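Chapter 6
Storage Density and Container Selection

6.1 Introduction

Chapter 5 treated the warehouse as a set of flows. Goods arrive, wait, and leave, and the measures of interest were rates and times. This chapter takes up the part in the middle. While goods wait they occupy space, and the space has a cost whether or not it is well used. The question of how much product a given volume of building can hold is called the storage density problem, and most of it is decided by the choice of container.

Students often expect the chapter to begin with racking. Racking is covered in Chapter 7. The order is deliberate. A rack is built to suit a load, and the load is a container or a stack of containers. A designer who fixes the rack first has already fixed the largest outside dimensions of everything that will go into it, usually without having looked at the products.

After reading this chapter you should be able to:

Define gross, net, and effective storage volume and convert between them.
Calculate the fill ratio of a container for a given product mix.
Explain the effect of wall thickness and taper on usable volume.
Separate losses caused by container shape from losses caused by replenishment policy.
Choose a small family of container sizes from a list of item volumes.

The only mathematics needed is arithmetic and the weighted average reviewed in Appendix A.

6.2 Opening case: the Wolus spare parts store

The Wolus depot supplies repair parts for pumps and small compressors. At the time of the study it held 1000 stocked items in a single room. The items ranged from shaft seals that fit in a shirt pocket to cast housings that one person could barely lift. All but the largest were kept in one type of open bin, bought in bulk when the depot opened. Management believed the room was full and had asked for a price on an extension.

Rokeya Hettiarachchi, then the depot's planning engineer, measured the contents before the extension was approved. She recorded the inside volume of each bin, the volume of product in it on the day of the count, and the largest volume of product it had held in the past year. The last figure came from stock records. Her report is dated June 11, 2024, and its main findings are used throughout this chapter.

The report found that 248 items never took up more than a small corner of their bins, even at peak stock. A further 43 items overflowed their bins at least once in the year, and the overflow was kept in cartons on the floor. The room was therefore short of space for some items while it held a great deal of air for others. Both faults came from one decision, which was to use a single bin size for a product range that varied widely in volume.

The extension was not built. The depot moved to a family of four bin sizes on the same shelving, with the shelf heights adjusted. We return to the details in Section 6.7, after the necessary terms have been introduced.

6.3 Three kinds of volume

The word "volume" is used loosely in the trade, and many disputes between suppliers and users come from this. We use three terms.

Gross volume is the volume of the smallest rectangular box that encloses the container, including handles, rims, and feet. Gross volume is what the shelf must supply.

Net volume is the volume inside the container, measured up to the level at which product may be placed. For a stacking container this level is lower than the rim, as the base of the container above sits inside the rim by a small amount. Catalogs do not always subtract this. A figure given as "capacity" should be checked against a drawing.

Effective volume is the part of the net volume that a given product can fill. It depends on the product as well as on the container. Fine powder has an effective volume close to the net volume. Rigid boxes packed in rows leave a gap at the end of each row unless the inside length happens to be a whole multiple of the box length. Irregular castings may leave more gap than product.

The ratio of net to gross volume is called the container ratio, written C. The ratio of effective to net volume is called the packing ratio, written P. The fill ratio F is their product:

F = C x P

Note that C belongs to the container alone and can be found once. P must be found for each pairing of product and container. Where a container holds several products in the course of a year, P is taken as an average weighted by the time each product spends in it.

6.4 Sources of loss in the container

Wall thickness. Every wall takes up volume that is paid for and not used. The loss is small for large containers and severe for small ones, since wall thickness does not shrink in proportion to size. A wall must resist bending when the container is lifted, and below a certain thickness molded parts become hard to make. Splitting one large container into many small ones of the same total gross volume always raises the share lost to walls.

Taper. Containers that nest when empty must be wider at the top than at the base. The taper saves space on the return trip and wastes it in storage. On the shelf, two tapered containers touch at the rim and leave a wedge of air between their walls. In a closed store, where containers seldom travel empty, taper has little to offer. In a delivery loop it may pay for itself quickly. The comparison must be made over the full cycle and is set out in Example 6.3.

Rims and handles. An outward rim stiffens the container and gives the hand something to hold. It also adds to the gross length and width on all sides. Handles cut into the wall avoid the added width, although they limit the fill level for loose goods.

Headroom. An open bin on a shelf needs clear space above it for a hand to enter. This space is properly a loss of the shelf and not of the bin, but it is caused by the choice of an open bin and is charged to the bin in this book. Drawers and pull-out trays need less headroom. They need more depth in the aisle.

Worked example. A container of the Hermans pattern has a net volume equal to 70 percent of its gross volume. It is used for boxed filters that fill half of the net volume. The fill ratio is 0.70 x 0.50 = 0.35. Nearly two thirds of the shelf space assigned to this item holds no product, even when the container is as full as it can be. Changing to a container with thinner walls would raise C slightly. Turning the filter boxes on their sides might raise P a good deal more, and costs nothing to try.

6.5 Containers at the workstation

So far we have assumed that the container stays on the shelf. In many operations it is also the unit from which goods are picked, sorted, or assembled, and its shape must then suit the work surface as well as the store.

Depth is the main concern. A deep container has a good container ratio because its base and rim are spread over more volume. It is also slower to pick from, as the last items lie at the bottom where they are hard to reach and hard to see. Shallow containers give quick access and poor density. Many operations settle this by storing in deep containers and decanting into shallow ones at the bench.
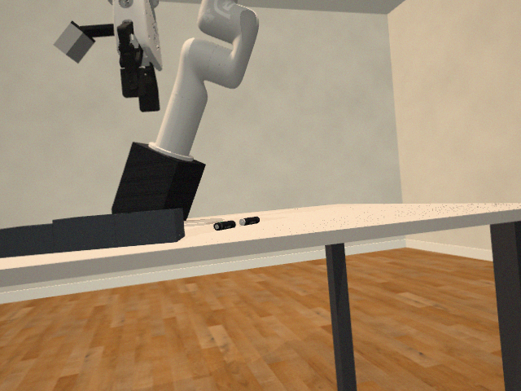 Decanting has its own cost. Each transfer takes time and gives a chance for error in the count or the label. It also requires a second set of containers, which must be stored when not in use. As a working rule, decanting is worth studying when the same item is picked many times between replenishments. Where an item is picked once or twice and then replaced, the storage container should go to the bench as it is.

The footprint of bench containers should divide evenly into the usable depth of the work surface. If it does not, the leftover strip tends to collect loose parts and paperwork. The same reasoning applies to shelf depth, and a single module can often serve both. The Ovavar system, described in Section 6.8, was laid out on this principle.

6.6 Losses caused by policy

A container that is full on the day of delivery is not full for long. If stock is drawn down evenly to zero and then replaced in one lot, the container is on average half full. No change of shape will alter this. The loss comes from giving each item a fixed place large enough for its peak stock.

Two remedies are in common use. Under random location, any empty container may receive any item, and the total space need only cover the sum of the stocks at a given moment. Under split location, a small fixed place is kept for picking and the reserve stock goes wherever there is room. Both demand accurate records. A store whose records are poor should correct them first - a lost item occupies space and serves no customer.

It is important to keep policy losses apart from shape losses when a survey is made. The survey at Wolus did so by recording peak volume next to volume on the day. A survey at the Hurkov works, carried out one November, recorded the volume on the day only. The count fell just before a large delivery, and most bins were nearly empty. The analyst concluded that the bins were too big and ordered smaller ones, which could not hold the delivery when it came.

6.7 Choosing a family of sizes

Let the items be listed in order of peak volume. If each item had a container made to fit, shape losses would be as low as possible, and the store would be unworkable. If all items share one size, the store is simple and the losses are large. The designer looks for a small number of sizes between these limits.

The procedure begins with a plot of peak volume against rank. Natural breaks in the curve, where volume rises steeply over a few items, are good places to end one size and begin the next. Each size is then set by the largest item in its group, with an allowance for growth. Finally, the sizes are adjusted so that their outside dimensions are simple fractions of the shelf module.

The gain from each added size falls off quickly. Going from one size to two often recovers more space than all later steps together. The Wolus data are listed in Table 6.2, and the reader is asked to plot them before going on to the solution in the next section.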